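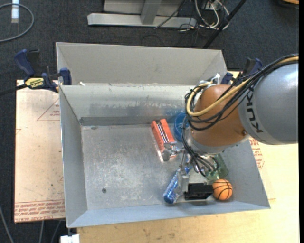
Ticket: Wrong ice time in player stats after line changes
Product: Tresska, team statistics module
Opened by: Quang Dương, Bultby hockey club
Status: Solved

Hello,

I take care of the statistics for our junior team. Since we updated Tresska in March, the ice time is wrong for some players. In the last home game one defenseman has 27 minutes in the player table, but in the shift chart he has 19. I watched the video and the shift chart is correct.

What I tried already:
– Logged out and in again. No change.
– Deleted the game and imported it one more time from Zastau. Same numbers.
– Opened an older game, from before the update. There the times are good.

Our file has 28 players from both teams and a little more than 2,000 events, if this is important.

Reply from Ji, support, 10:40
Thank you for the clear report. Please open the game settings and tell me what is written under "Shift end". Also, did any player change during a penalty?

Quang Dương, 13:15
It says "Next whistle". I did not choose this. And yes, the defenseman left the ice two times during a penalty – both times the clock kept running for him.

Ji, 13:50
The update put this setting back to the default. Please change it to "Player leaves ice", save, and press Recalculate. You do not need to import again.

Quang Dương, 16:05
Now he has 19 minutes in both places. I had to recalculate each game separately, it was slow but it worked. Can the setting be saved for the whole season?

Ji, 16:20
Yes, under Team, Defaults. I am closing the ticket, but you can reply here to open it again.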